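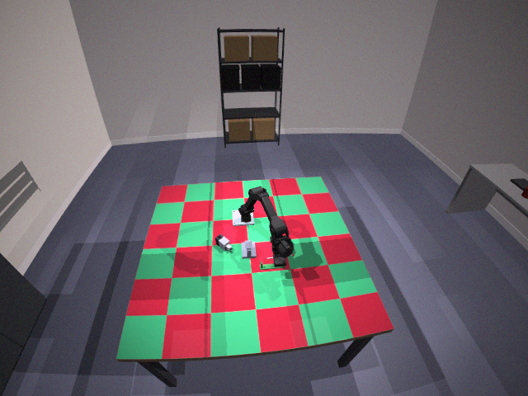

The Stondero Challenge is an annual simulation-based robotics competition for secondary school students, in which teams program a virtual robotic arm to handle small objects on a table. All entries run in the same simulated room. The arm stands on a red and green checkerboard tabletop, with the objects grouped near its base and a shelving unit against the back wall. Each school team has up to 68 minutes to complete its program.

The competition grew out of an after-school club at Gagnon College and adopted its present format when the Drastent software package was made available to other schools. The most recent season drew 354 students in 40 teams. Entries are divided into 2 divisions, junior and senior.

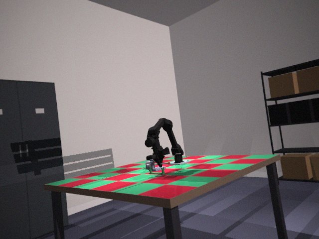
Senior teams must also submit a written log of their testing, which is marked separately from the program itself. Judges assess the accuracy of each placement and the clarity of the code. Practice files are released in August, and the final is held on a Friday. The winning school holds the Gemari Shield until the following season.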